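Progress report to the Kahsay Fund
Project: Trasteden, a podcast on coercive control in families and relationships
Prepared by: Hagos Jemal, Clorkik Audio, Mirkthorpe
Aug 21, 2021

Dear Amanuel Gebreyes,

I send you the second report of our grant. It covers the work since the spring, and it follows the order of headings which you asked for in your last letter.

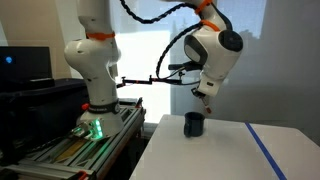
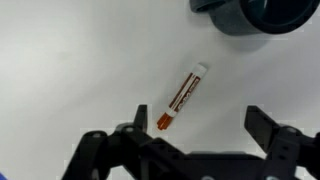
1. Recording
We have now recorded 16 interviews with people who lived for a long time under the control of a partner, a parent or a manager. Three of the speakers are known from television and music, and the others are not public persons. Two interviews from July must be done again. In one the sound was poor, and in the other the speaker asked us for more time before she talks about her former agent. We agreed to this at once.

2. Care of the speakers
Every speaker hears the edited version before it is published and can remove any part. Until now four have done so. The changes were small -- mostly names of streets and schools. A counsellor is present at each recording, and she telephones the speaker in the following week. The cost of these calls was not in our first budget. I have paid it from the travel line, where we have spent less than planned, and I ask for your written agreement to this.

3. Listeners
The first two episodes are published. We received 467 messages, of which 333 came after the episode with the singer. Many of the writers tell their own story. We answer all of them with the list of helplines, but our answers are slower than I would like, sometimes nine days. I have asked a colleague to take this work for two mornings a week.

4. Press
A celebrity magazine wished to print parts of one interview before the episode was out. We refused, as the speaker did not want it. They have written again and I will refuse again.

5. Difficulties
Our lawyer must read each episode in which a living person is accused, and this takes longer than I expected. Episode three is therefore late by one month.

6. Next steps
Episodes three and four will be ready in the autumn. The table of expenses follows by separate post, with the receipts.

With kind regards,
Hagos Jemal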